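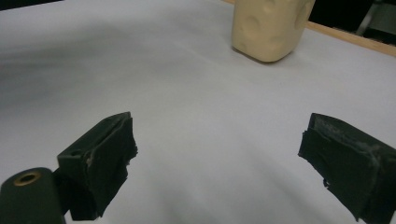
The white table, with the shadow side at upper left.

Home Archive Threads Members Search
6 min read

Subject: Re: [slowpuzzlers] sorting trays, and is it me or the sky?
From: Nermin Gündoğdu

Hi all, and hi Gönül especially,

I've been meaning to answer this for days and kept getting as far as opening the email and then wandering off to do a bit more of the puzzle, so you can see where my priorities are. Quoting you first so people don't have to scroll back:

> On Sunday, May 2, 2021, Gönül Gökçe wrote:
>
> Hello everyone, I'm fairly new to the list so please be kind if
> this has come up before. I did puzzles as a kid and picked it
> up again over the winter. I've finished a few 300 piece ones and
> felt very pleased with myself, so I bought a big secondhand
> Plostard, the harbor one, and I am completely stuck. The boats
> were fine. The sky and the water are the same color and I
> have been staring at them for what feels like a month.
>
> Do people sort by shape? My sister says that's cheating. Also
> I'm using baking sheets to sort on and they slide all over the
> place. Are the proper trays worth the money? And what do you
> all work on? I'm at the kitchen table and we're eating dinner
> on our laps, which my family has noticed.
>
> Gönül

OK! First, the harbor Plostard is a beast. It is you AND the sky. I did that one two summers ago and the water is the worst part, because the printing has a very slight green in it that you only see in daylight, and in the evening under a bulb it's just the same gray-blue as everything above it. I'd leave the water for weekend mornings and do the sky at night. If you try to do them both together you'll go round and round trying water pieces in sky holes. I lost most of a week that way.

Sorting by shape isn't cheating. Your sister can come and do my sky for me if she feels that strongly! I don't do it from the beginning, though. I go by color for as long as color is any help, and then when I'm down to the big boring part I lay out everything that's left with the knobs pointing the same way and sort into the usual piles: two knobs opposite each other, two next to each other, three, four, none, and the odd ones with a funny leg. Plostard cuts have a lot of odd ones, bless them. Do the odd ones first. You can look at a hole and know that only a handful of pieces could possibly go there, and it gets you moving again.

The other thing I'd say about Plostard is that they false fit. I don't know if you've met this yet with the smaller puzzles. You'll get a piece that clicks in and looks right and it's wrong, and you won't find out until much later when there's a gap that nothing goes into. Slide a fingernail across the join. If you feel a tiny step, take it out and be suspicious. Or hold a flashlight low down at the side and look along the surface, which shows up all sorts of sins. I had a whole row of sky shifted over by one piece once and I'd been so proud of that row.

Now, trays. I've had the fancy stacking ones (the Ruser set, with the lid) and I've had shoebox lids, and I went back to shoebox lids for a long time. The Ruser trays are nice enough but the sides are too high for me, I can't see into the corners without standing up, and then I've lost the piece I was looking for. What I use these days is a stack of cheap picture frame backs with felt glued on. The felt stops everything from creeping about. For your baking sheets, cut a piece of that rubbery drawer liner and put one bit under the sheet and another bit inside it, and I think you'll be fine without buying anything. Spend the money on a lamp.

Which brings me to tables, and I know this is going to start the same argument we had last June, so apologies in advance to everybody who was here for it.

I work on white. I know, I know. Most of you are dark felt people and there was that very long message from somebody explaining glare to me. But I have a plain white tabletop with a matte surface, and on it I can see the outline of every single piece, and I can't on green felt, my eyes just slide off it. Where white goes wrong is with pale puzzles, snow and so on, and then I put a sheet of brown wrapping paper down. It's the shadows that get me more than the color. If your lamp is behind you then you're working in the shade of your own head all evening and wondering why you can't tell lilac from gray. Move the lamp to the side opposite your sorting hand and try again. It's such a small thing and I puzzled for years without working it out.

As for the family eating off their laps, you want a board! A piece of thin hardboard cut a little bigger than the finished puzzle, with edging if you're feeling handy. Then the whole thing goes under a bed or on top of a wardrobe at dinnertime. Measure the doorway first. I didn't. Mine has lived in the back bedroom ever since it was cut, because it only goes out at a slant and you can imagine what happens to a loose sky at a slant. The roll-up mats I can't get along with at all, everything comes out of the roll a bit sad and bumpy, but I know Stoltau's felt one has its fans here, so maybe one of them will speak up.

Secondhand puzzles in general: did you count it? I never count and I always regret it. The Hinds shop has a rule that donors have to write on the box whether it's complete, and people write "complete" with great confidence and then you're one short in the middle of a church. My last one from there had 13 pieces that belonged to a different puzzle altogether (some kind of horse) and wasn't missing any of its own, so I can't really complain. If anyone on the list has a half-familiar horse with a hole in it, in the smaller Stoltau size, write to me off list. I've kept them in an envelope.

And if yours does turn out to be missing one, don't throw it out. I make replacements by pressing a bit of soft modeling clay into the hole, lifting it out carefully, tracing round it onto card from a cereal box and then fiddling with nail scissors until it drops in. Two layers glued together is right for Plostard, they're thick. Color it with pencils. From across the room you'd never know, and from close up it's kind of sweet.

A few odds and ends while I'm here, for everyone:

The swap box is still going round, slowly. It was last heard of on its way to Ruth's old address, so if it's come to you by mistake please tell me before you send it on. Please put the puzzles in bags inside their boxes! The last time it got to me, a box had popped open and it was all one big puzzle.

I've started a Stoltau market scene that I'd had on the shelf forever. All fruit and awnings, very cheerful, and so far the edges have gone together without a fight apart from a stretch along the bottom which is cobbles. I'm saving the stripy awning for last as a treat. Has anyone done it? Don't tell me what's behind the flower stall, I threw the box lid in another room on purpose and I'm doing it blind.

And could whoever borrowed the big magnifier at the last get-together let me know that they've got it. I don't need it back yet, I'd just like to stop looking in the same drawer.

Gönül, do write back and say how the sky goes. Start with the odd-shaped ones, in daylight if it's the water, and give the family their table back for at least one dinner.

Nermin

P.S. Somebody asked me about gluing finished ones. I don't, I break them up and pass them on, but if you do, put parchment paper underneath first, and please not on the good table.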